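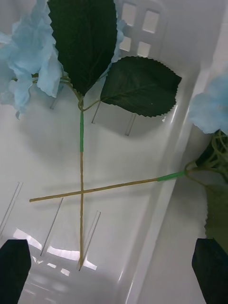
Em que ponto está o projeto?
A segunda fase do plano de trabalhos encontra-se executada, com exceção da tarefa 2.4 (passagem de haste entre braços), que transita para o período seguinte.

Projeto Prustard: manipulação bimanual de objetos deformáveis em contexto de ensino
Relatório intercalar à Van den Broek
Agosto de 2023
Responsável: Lahcen Bouazza

1. Âmbito do relatório

O presente relatório cobre a segunda fase do projeto Prustard, desenvolvido pelos alunos da unidade curricular de projeto e pelo clube de robótica Istness. Descreve as tarefas executadas, os desvios em relação à candidatura e a afetação da verba de consumíveis. Os aspetos de instalação elétrica e de segurança da sala foram tratados no relatório anterior e não sofreram alteração.

Participam 15 alunos, distribuídos por equipas de captação, anotação, controlo e avaliação. A composição das equipas mantém-se fixa até ao final da fase. A rotação prevista na candidatura foi suspensa em junho, a pedido dos próprios alunos, por coincidir com a época de exames.

2. Objeto de estudo

A tarefa de referência consiste em recolher uma flor artificial, colocá-la na posição de trabalho e depositá-la num recipiente. Foram escolhidas hortênsias de tecido, de cor azul-clara. A cabeça da flor cede ao contacto e tapa parte da haste, pelo que o ponto de preensão tem de ser estimado a partir das folhas ou do troço de haste visível. Os ramos de folhas soltos são usados como elementos adicionais na mesa.

Os casos com hastes cruzadas dentro do recipiente são classificados à parte. Nestes casos, puxar pela haste inferior arrasta a superior, e o protocolo exige que o operador comece pela que está por cima. A regra foi introduzida depois das primeiras sessões e as gravações anteriores à regra foram marcadas como não conformes, sem serem eliminadas.

3. Execução por tarefa

Tarefa 2.1, protocolo de captação. Concluída. O protocolo define a posição inicial dos objetos, a posição de repouso dos braços, o critério de fim de episódio e os motivos de rejeição. Está em vigor a terceira versão do documento. As alterações face à segunda dizem respeito à orientação das folhas e ao reposicionamento dos recipientes entre episódios.

Tarefa 2.2, recolha de demonstrações. Concluída. Foram aceites 694 episódios teleoperados. Cada episódio inclui as imagens das câmaras de pulso, a imagem da câmara fixa, as posições articulares e o estado de abertura das garras. O motivo de rejeição mais frequente foi a dessincronização entre câmaras, seguido da saída de um objeto do campo da câmara fixa. A dessincronização deixou de ocorrer após a substituição de um concentrador USB.

Tarefa 2.3, anotação. Concluída. A anotação foi feita na ferramenta Cluler, com etiquetas de fase (aproximação, preensão, transporte, largada) e de ocorrência. Cada episódio foi anotado por dois alunos que não tiveram acesso às etiquetas um do outro. As divergências concentram-se na fronteira entre aproximação e preensão, sobretudo quando os dedos descem sobre as pétalas e o contacto não é percetível na imagem. Para estes casos foi adotado o sinal de corrente do motor da garra como critério de desempate.

Tarefa 2.4, passagem de haste entre braços. Não concluída. A preensão simples junto à cabeça da flor é repetível nas posições centrais da mesa. A transferência para o segundo braço falha quando a haste roda entre os dedos. Está em ensaio um revestimento de silicone com maior atrito, e em paralelo uma abordagem em que o segundo braço segura a folha em vez da haste.

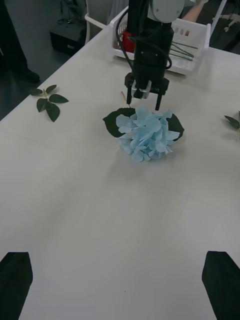
4. Posicionamento e câmaras

A calibração entre as câmaras de pulso e a base foi repetida no início de cada bloco de gravação. A equipa de controlo elaborou um procedimento escrito, que inclui a verificação do aperto dos suportes e do encaminhamento dos cabos. Um cabo com folga insuficiente limita a rotação do pulso e, em posições extremas, desloca a câmara no suporte. O erro de calibração daí resultante não é evidente durante a operação e só aparece na projeção dos pontos sobre a imagem.

A iluminação continua a ser a do teto da sala. O plástico branco dos recipientes produz reflexos que, em algumas poses, saturam a imagem da câmara de pulso. Foram testados difusores sobre as luminárias, com melhoria parcial. A equipa de avaliação propõe recipientes de acabamento mate para a fase seguinte. A proposta está orçamentada e aguarda decisão.

A disposição dos ramos de folhas sobre a mesa segue fichas impressas, com liberdade de orientação. Os recipientes são colocados nos bordos, dentro do alcance dos braços, deixando livre a zona central.

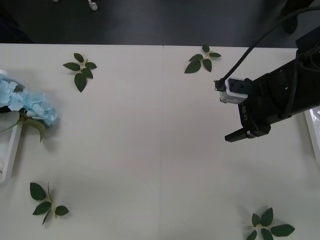 Figura 3. Mesa de trabalho vista de cima: ramos de folhas, hortênsia artificial e garra sem objeto.

5. Componente letiva

Cada equipa entregou um relatório técnico e o respetivo caderno de laboratório. A qualidade dos cadernos é desigual. Os da equipa de captação permitem reconstituir qualquer sessão; os da equipa de controlo omitem, em vários casos, a versão dos parâmetros utilizados, o que obrigou à repetição de ensaios. Foi introduzido um registo automático da configuração no arranque do programa.

A avaliação dos alunos incidiu sobre a documentação e sobre a capacidade de justificar as opções tomadas. A taxa de êxito do sistema não entrou na classificação.

6. Verba de consumíveis

Foram gastos 2 terços da rubrica de consumíveis. A despesa corresponde a flores e ramos artificiais, fita floral, recipientes, suportes de armazenamento e cabos. As flores desgastam-se na ligação entre a haste e a cabeça, e a reposição foi superior à prevista. Não se solicita reforço. Propõe-se a transferência interna a partir da rubrica de deslocações, que não teve execução nesta fase.

7. Desvios e riscos

O atraso da tarefa 2.4 condiciona o início da demonstração pública, mas não o treino dos modelos de preensão simples, que pode avançar com os dados já aceites. O risco principal é a disponibilidade da sala no próximo período letivo. A direção do curso foi informada por escrito e ainda não respondeu.

8. Trabalhos seguintes

Conclusão da tarefa 2.4 com o novo revestimento dos dedos.
Treino e avaliação do modelo de preensão simples, com posições não incluídas na recolha.
Revisão das etiquetas dos episódios com hastes cruzadas.
Entrega à Van den Broek do conjunto de dados anotado, acompanhado da versão vigente do protocolo e do guia de anotação na Cluler.

O prazo proposto para estas entregas é de 6 meses a contar da aprovação do presente relatório.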